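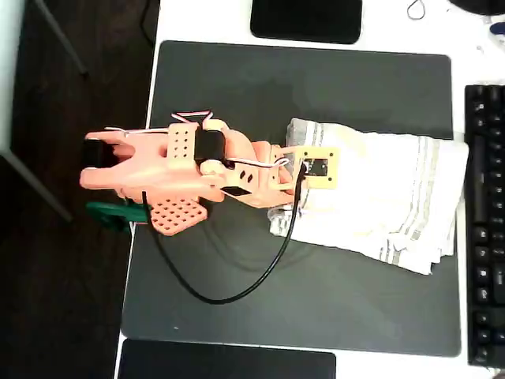
Stinska Water Users Association
Minutes of the June meeting, Trotmont Room, Thursday, 6:30 p.m.

Chair: Yu-na Noh
Quorum present. Minutes of the May meeting approved with one correction (item 4, "Puken valve" to read "Puken meter").

1. Distribution main
Leak survey of the upper main is complete as far as the Żak turnout. Night flow remains above the level recorded last spring. The section between the turnout and the Puken meter has not been surveyed; the access gate was locked on both visits. Y. Noh to obtain a key from the landowner.

2. Pressure
Complaints received from the east lateral. The logger at the end of the line shows pressure falling to 20 psi during evening irrigation. Options discussed: staggered watering by lot number, or resetting the reducing valve. Agreed to try staggered watering first and review the logger data in July. Valve setting to stay as it is until then.

3. Storage tank
Inspection report received. Minor corrosion at the overflow flange. Hatch gasket to be replaced. Quote for the flange repair is $500, excluding paint. Approved, one abstention.

4. Meter replacement
Of the 100 meters ordered, the first lot has been delivered and the rest are on back order. Installation starts on the east lateral. Old registers are to be read and the reading written on the work card before removal. Two cards from the last round had no final reading and those accounts were billed on estimate.

5. Rates
Deferred. Draft schedule to be circulated with the July agenda.

6. Other business
Request for a second hydrant near Trotmont Lane. Referred to the fire district for comment.

Adjourned 8:10 p.m.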